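The Man Who Won't Buy the Sleep Talk

Wael Abdel Rahman has a stack of sleep books by his desk, and he says he has thrown two of them across the room.

He spent years teaching night school and now writes about health claims for a small newsletter, Fevico. When I ask how he slept last night, he groans. "That question is the problem," he says. "Ten years ago you would have asked me how I was."

His complaint is with what he calls the sleep sellers. They have trackers, powders, heavy blankets, mouth tape and courses. One course, from a company called Clurkent, costs $650 and promises to "rebuild your nights" in 5 weeks. He paid for it himself. He finished it, too, and kept his notes.

"Week one was go to bed at the same time," he says. "Week two was no coffee after lunch. My grandmother would have given you that for free, and she'd have fed you."

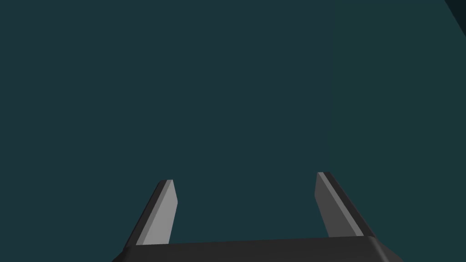 He doesn't doubt that people are tired. He doubts that they can be sold out of it. Many of his former students worked days, studied nights and had small children at home, and he can't think of one who was short of advice about screens. "They were short of hours," he says. "You can't buy a powder that gives you back a bus ride."

I put it to him that some of these products must help somebody. He shrugs. A person who spends money on sleep will probably go to bed earlier for a while, he says, and will give the credit to whatever came in the box. He would like to see the makers test for that. He wrote to three of them asking how they had checked their claims. Zikex, which makes a wrist tracker, sent him a discount code.

"I used to wake up and know if I was tired," he says. "Then I wore that thing and had to wait for it to tell me." He wore it through most of February. On mornings when the score was low he felt awful, and on at least one of those mornings he had felt fine until he looked. 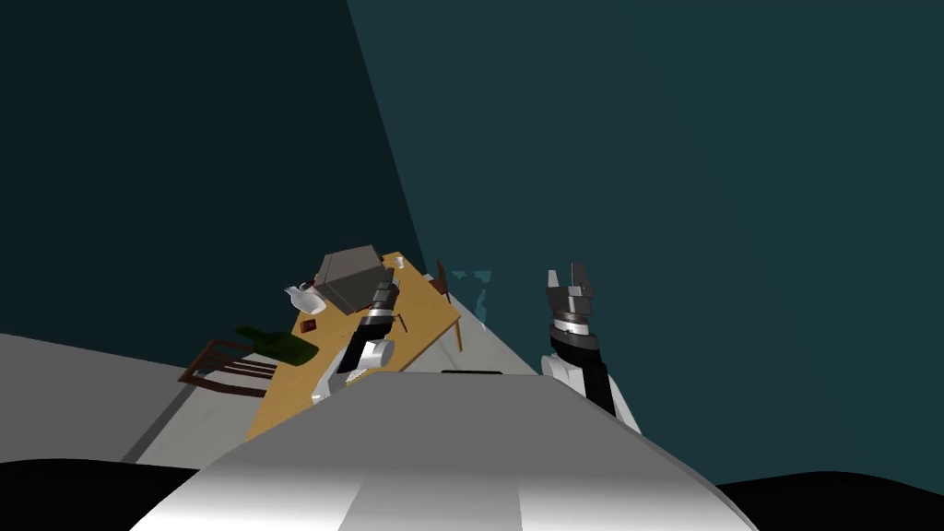 Viktória Szekeres thinks he is being too hard on the trackers. She read an early draft of his piece for Fevico and told him so, and when I called her she had not changed her mind. Her own tracker, she said, showed her that wine was waking her at three in the morning, and she'd had no idea. She has stopped drinking on weeknights and sleeps better. Why should she care whether the score is perfect?

Wael has heard this and gives it some room. "Fine, good for her," he says. "I mean that. But she could have skipped the wine for a week and found out." Then he stops and rubs his face. "She wouldn't have, though. I grant her that. I wouldn't have either."

It is the only ground he gives all afternoon. On the courses he won't move, and on mouth tape he gets loud enough that his neighbor's dog starts up. He is bothered most by the word "optimize," which he says makes lying in bed sound like a second job — one where you get marked down for a bad night with a sick kid.

So what does he do when he can't sleep? He looks a little embarrassed. He gets up, he says, and eats toast over the sink and reads whatever is lying around. Sometimes he goes back to bed, sometimes he doesn't. He has no plans to write a book on it.

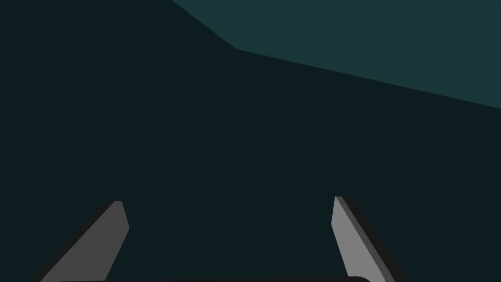 Fevico's series on sleep products continues next month.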